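Dusstead Home Help – 12 May 2024 – posted by Catinca Bogdan

We use cookies to keep you signed in. By continuing you accept our cookie policy.

Cleaning a wicker basket, dust stuck in the braid??

Got a cane basket, twisted edge with a braided band next to it. Cloth just skates over the top, grooves stay dusty. Dont want to wreck the finish, it's a bit glossy.
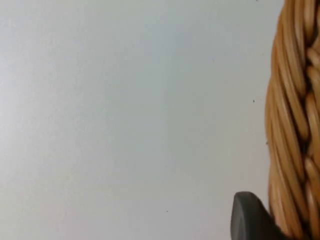
Had it since November, holds the cat's toys. Is water ok or no? Also the toys themselves – small green ball mostly, leaves specks all over my white table. Same wash for both?

Isauro Jaramillo
Vacuum.

Yulan Cui
Water is fine, soaking isn't. Soft dry paintbrush first, go along the strands, not across. Then damp cloth, drop of dish soap, wring it out hard. Dry it in the shade, 2 days if the braid is thick. No sun – mine cracked.

Ball is seperate. Warm soapy water, rinse, towel. Wipe the table before you put it back down or it picks everything up again.
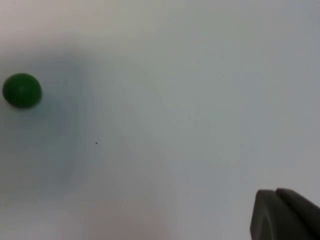

Green ball and one black speck on the white surface.

If the cane feels sticky after, too much soap. Go over it again with plain water.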